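Section 7. Putting the Muka Heated Mattress Pad on the Bed

Read Section 2 (Safety) before you start. The pad must be switched off at the wall for all of the steps in this section.

You will need the pad, the control unit, the power cord, and a fitted sheet deep enough to cover the mattress with the pad in place. Clear the sheet of pillows and blankets before you take it off.
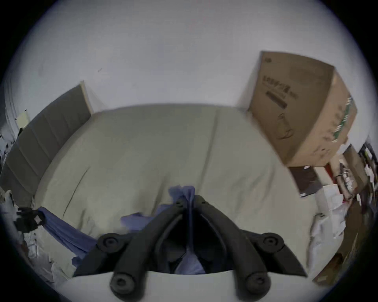
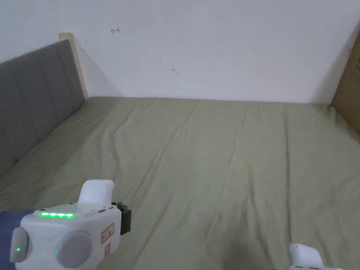
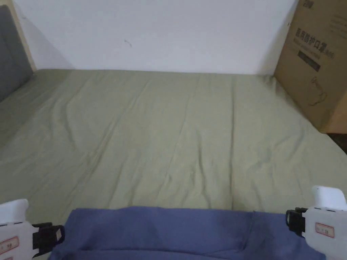

The bed in all three has a fitted sheet on it.

Fitting the pad

1. Remove the fitted sheet. Let the bare mattress air for 22 minutes.

2. Unroll the pad with the printed side up. The cord socket goes at the foot end.

3. Pull the elastic skirt over each corner of the mattress, head end first.

4. Smooth the pad from the center outward. It must lie flat, with no folds.

CAUTION: Never use pins to hold the pad. A pin can damage the heating wire.

5. Put the fitted sheet back over the pad. Small wrinkles in the sheet do no harm. Folds in the pad do.

6. Push the cord into the socket until it clicks. Run the cord down the side of the bed, clear of the bed frame.

Note: On adjustable beds, raise and lower the bed once before plugging in, and check that the cord does not catch.

First use

1. Switch on at the wall. The light on the control unit turns amber.

2. Set the dial to 2 and wait until the light turns green.

3. Feel the sheet with your hand in several places. If one spot is much hotter than the rest, switch off and go back to step 4 above.

The pad shuts off by itself at the end of each 70-minute cycle. To start another, press the dial once.

Text revised April 8, 2022 (F. Adeleke)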